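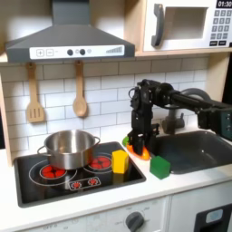 Home Renovation Talk > Planning and Contractors
Fixed price or day rate for a small downstairs remodel?

tiledfloor_m
Posted 2/22/24
Hello all. I read this forum since one year but it is my first post, so please excuse if I put it in the wrong section. English is my third language and I try to write clearly.

We own a narrow house from the 1930s. The plan is to remove the wall between dining room and back room, move one radiator, put new floor on the whole downstairs and repair the plaster. We have a drawing from a structural engineer for the beam, this part is already paid.

I asked two companies for an offer. Nandley gives a fixed price. It is a document of nine pages and everything has a line, even the protection of the stairs. Kedano gives a day rate plus materials at cost, and they think the work will take five weeks. If I multiply their days, they come out lower than Nandley by 1341. If they need one more week, the difference is gone.

The man from Kedano was more pleasant and he looked under the floor, which the other company did not do. My husband wants the fixed price. I am not decided. What would you choose, and what should I ask before I sign?

oldjoist
Fixed price, every time, if the scope is clear. You have an engineer drawing, you know what floor you want, so your scope is clear. Day rate is for jobs where you can't see what you're getting into.

marlpit
I disagree with oldjoist. A house that age, you can't see what you're getting into until the wall is open. A company that quotes fixed without lifting one floorboard has either padded the price or is going to come back to you with extras. Read the exclusions page. I bet it says something like "concealed conditions."

tiledfloor_m
I looked now. On page eight it is written: "Price excludes rectification of defects in existing structure, services or subfloor not visible at time of survey." So marlpit, you are right. I had read this sentence before and did not understand how big it is.

oldjoist
Every quote has that sentence. It doesn't make the whole thing a day rate. Ask Nandley what they charge for extras and get it in writing as a schedule of rates. Then your risk is only on the hidden stuff and the rest is locked.

greyputty
Two years ago we had a similar job, with day rate. The first three weeks were very good. Then the crew was split between our house and another one, and we paid full days for people who arrived at ten. I kept a notebook, and at the end we argued over 192 for a day when only one person was here until lunch. They gave it back, but the mood was not nice after this. If you take day rate, you must be at home or have somebody who is. Do you work from home?

tiledfloor_m
Three days per week, yes. But I don't want to stand behind people with a notebook. I would feel terrible.

greyputty
You don't need to stand behind them. A sheet by the front door where they write in and out is normal, and good crews do it without being asked.

marlpit
Third option nobody has mentioned. Ask Kedano for a day rate with a cap. They do the job at day rate, and if it goes over an agreed number of days for the work on the drawing, they carry the extra. A crew that trusts its own estimate will usually agree to it, maybe with a slightly higher rate.

oldjoist
In my experience a cap just makes the last week rushed. Snag list as long as your arm.

marlpit
And a fixed price doesn't? They have the same reason to rush from the first day.

oldjoist
Fair point, I'll give you that one. Hold back some of the payment either way. I'd say the last payment should be big enough that they want to come back for it.

sashcord_22
May I ask about the floor? If it is engineered wood on old joists, please check the levels first. We had Tiwari boards, 14 mm, and the back room was lower than the front by two centimeters. Nobody had priced the leveling. It cost us 1321 with the extra plywood and labor, and this was an "extra" on a fixed price contract. When you open a wall, the two floors meet and you see every difference.

tiledfloor_m
Thank you, this is very useful. Kedano said that the back room is lower, but he did not say how much. I will ask him to measure. It is possible that Nandley does not know this at all.

sashcord_22
Then send the measurement to both and ask both to price it. After this you can compare them properly. Now you are comparing two different jobs.

oldjoist
Best advice in the thread, and it pains me because it isn't mine.

greyputty
Also ask who orders the steel. Ours was late and we lived for eight days with props in the dining room.

tiledfloor_m
Update. I wrote to both companies. Nandley answered the same day with a list of rates for extra work, but they want to come again before they give a price for leveling. Kedano accepts a cap of 28 days for the work in the drawing, and the floor leveling will be a separate fixed amount. They can start in April. He has also offered that I can visit a finished house in Wavovholm, where they took out a similar wall.

My husband still prefers Nandley, but less than before. We will wait for the second visit and then decide.

marlpit
Go and see the house. Look at the ceiling where the wall used to be, with the lights on in the evening if the owners let you. Bad plaster shows there first.

sashcord_22
And walk over the place where the two floors meet, without shoes.

oldjoist
Still fixed price for me. But post what you decide, please, people never come back to these threads.

tiledfloor_m
I will come back and write it. Thank you to everybody, also for the disagreement.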